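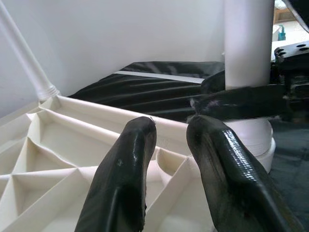
Theophilus Laryea

Visit notes, Trotora demo rooms, 2018-02-01. Typed up on the train back so excuse the state of them. Went for Sibiya, to see whether a two-arm cell is something we can put in the equipment plan for the flat-pack line or whether we leave it another year. Žofie Štěpánek came along for the production side. I did the money.

Trotora sell the Titus cell, two arms with a gripper each and small cameras down at the wrists. They'd been asked for a job close to ours. So: moulded white plastic furniture, tubular legs into corner sockets, underside up. Black cloth on the table with white tape laid across it. Good choice of job, it's the bit our people complain about most.

First thing, the fingers. Black, rubber-coated, long, and the ones I got closest to were scuffed, a bit frayed along one edge. I asked what a set costs and how long it lasts and got the first answer straight away and the second one not at all. Fingers are a consumable. They weren't on the quote. They need to be, as a yearly line, and I've asked for the price of the coating on its own in case it can be redone without buying the whole finger.

Žofie asked about the ribs. Our undersides are the same sort of thing, thin walls and lots of little triangular pockets, and she wanted to know if a finger can crack a rib when it clamps. They said grip force is set per job. Set by who? By their engineer, at day rate, for the first seven jobs, after that by us if we've done the course. Course is extra. Wrote that down twice.

Second thing, cables. The ones at the grippers run down the outside of the arm and loop over the cloth. Fine for a demo room. On our floor, with people leaning in to clear parts, I would want them clipped and sleeved, and I'd want that done before delivery and not by our maintenance on a Friday night. Trotora call it "site dressing" and price it seperately.

Both arms hold the work while a leg is dealt with, so there's no fixture. This was the selling point and I think it's a fair one. We spend a lot on fixtures and they go in the skip when the design changes. But then you pay for two arms, two grippers, two sets of fingers and two of whatever else breaks.

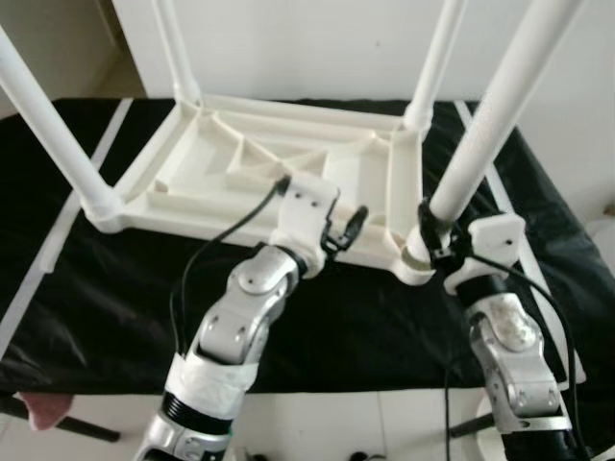
What it would cost us

Quote for one cell, two arms, controller, cameras, a plain table: 39 thousand, before VAT. Lower than I'd expected. Then the bits that aren't in it:

Fingers and coating, yearly. No figure yet.
Guarding or a scanner. They showed it open, we can't run it open. Ours to buy.
Site dressing, see above.
Operator course, two people minimum.
Engineer days for job set-up.
Software licence – first year in, after that yearly, and the price for year two is "under review". Not good enough, I said so.

Skurlow quoted us last year for a single arm with a fixture and everything was in one number. Dearer on the front page but I could put it straight in a spreadsheet. I'd like the Trotora quote redone the same way so we're comparing like with like.

Time. Trotora gave 171 seconds for a full piece, four legs. Our bench does it faster, Žofie timed it in December and she won't let anyone forget. So this doesn't pay on speed. It might pay on the late shift, where we can't fill the bench anyway. I make it 147 late shifts a year where we're short, and that's the only number in the plan that helps the case. Needs checking with the rota people before anyone quotes it at me.

Leg fit is the open question. Their legs taper, with a wider hollow socket end, and ours have a shoulder and go in tight, mallet tight on a cold morning. Žofie asked if the arm can push that hard. Answer was "depends". She's sending them a crate of our frames and legs, mixed, good ones and poor ones, and we want to be in the room when they run it.

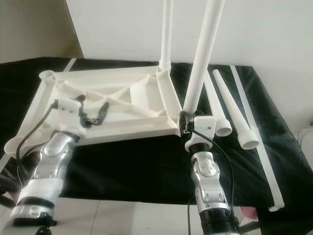
Leg work at the demo table. Two legs at their corners, two loose on the cloth to the right.

Other bits, no order:

Loose legs were laid out by hand. Who lays them out on our line? If it's a person all shift then half the saving has gone. Feeder or tray needed, another line on the budget.

Floor space OK. Table is no bigger than one of our benches, guarding will double it.

Spares held in this country? Fingers yes, gripper housings yes, arm joints no. Ask for lead time in writng.

Lease. They do one, didn't have the rates on them. Would suit us better than buying if we can hand it back after the trial.

My line for the plan: no purchase this round. Put in a trial with our own parts plus a holding amount for guarding, which we'd need with Skurlow's arm too. Žofie agrees on the trial, wants the feeder priced at the same time. Crate goes out once she has picked the frames. Revised quote due back to me, copy to her.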